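Home | Blog | Laundry Rants | About | Contact

Will a robot ever fold my shirts?
Posted in November by the Drundance blog

Every Sunday I dump the clean wash on the bed, and every Sunday I ask the same thing: where is my folding robot? I was promised one as a kid! I've got a vacuum that drives itself under the couch and gets stuck there, and a dishwasher that's older than some of my coworkers, and still every T-shirt in this house goes through my own two hands.

So I've been reading up, and the short version is that shirts are mean. A box stays a box when you pick it up. A shirt turns into a new shape every time you touch it -- and if it's black, good luck telling the front from the back, let alone finding a sleeve. I can barely do it myself before coffee. The pile of folded stuff at the end looks so easy. Getting one crumpled top into that pile is the whole job.

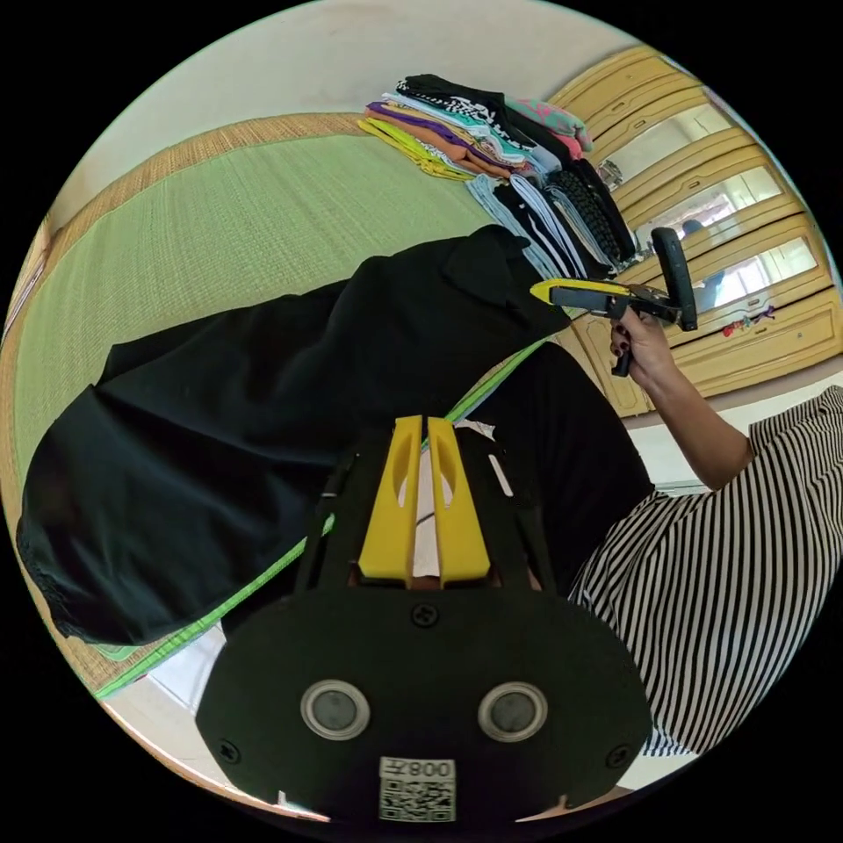
Mansour wrote in after my last post to say I'm too gloomy, and that folding will be solved before loading a dishwasher is, given that a dropped shirt doesn't break. Fair point! Mansour also thinks people would happily pay 2,000 dollars for a machine that did only towels. I would not. Towels are the fun part.

What I'd pay for is the Skuvley I saw demoed online, if it ever ships. It took 6 minutes on one shirt, with the video sped up so you wouldn't notice (I noticed). My own record is 8 seconds, sloppy, sleeves tucked under any old way. To be fair, it got the collar flatter than I do.

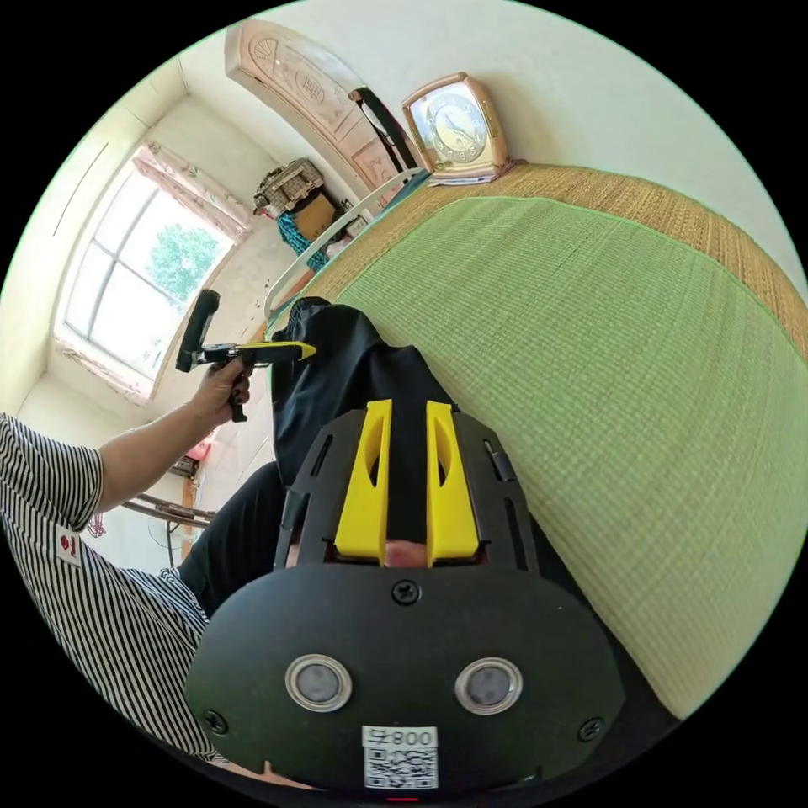 My other gripe is that the demos always happen on a big clean table under nice even lights. I don't own a big clean table. Laundry gets done wherever there's a flat spot, and for plenty of us that's the bed, with a window throwing daylight in from one side, a clock on the headboard and baskets and boxes stacked in the corner. A machine has to cope with all that before it's any use to me. The folks at Gredomthorpe say their next one will handle 70 kinds of clothing, and I'd like to know if a fitted sheet is one of them -- I've never managed it.

For now I'm still the robot. There's a second load in the dryer and I have to go find the other half of my socks.

6 comments | 8 shares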